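Review: Honby Treaty Reader, desktop edition
2018-07-02

Honby sells this program to students and small newsrooms that need to look up treaties, Security Council resolutions and the debates behind them. I used it for six weeks while writing a long piece on peacekeeping mandates and when they can lawfully be widened.

The library holds more than 1,000 documents. Search is quick and handles odd spellings well. Type "authorise" and you also get "authorize", which saved me a lot of repeat searches. Each resolution is linked to the ones it renews or amends, so you can follow a mandate back to its first version without opening a new search every time. 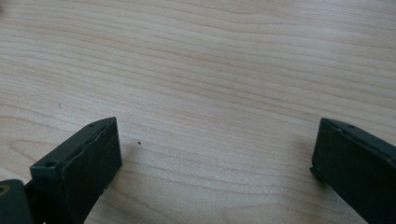

Light wood grain on a tabletop.

The notes panel is less useful. It sits on the right and can't be moved, and any note longer than 600 characters is cut without warning. I lost part of a summary on self-defence claims before I worked out what was going on. I now keep my notes in a separate file.

Coverage is uneven. Council records are strong and regional agreements are thin, with very little on the Pacific. Finulora's rival product has a better set of those, though its search is slow and it costs more.

Exported footnotes come out in two styles. Both needed fixing by hand where a document had an annex. The help pages don't mention this, and support took a fortnight to answer my email.

I'd buy it again for the linked resolutions. Anyone working mainly on regional defence pacts should try the free version first and check that the documents they need are there.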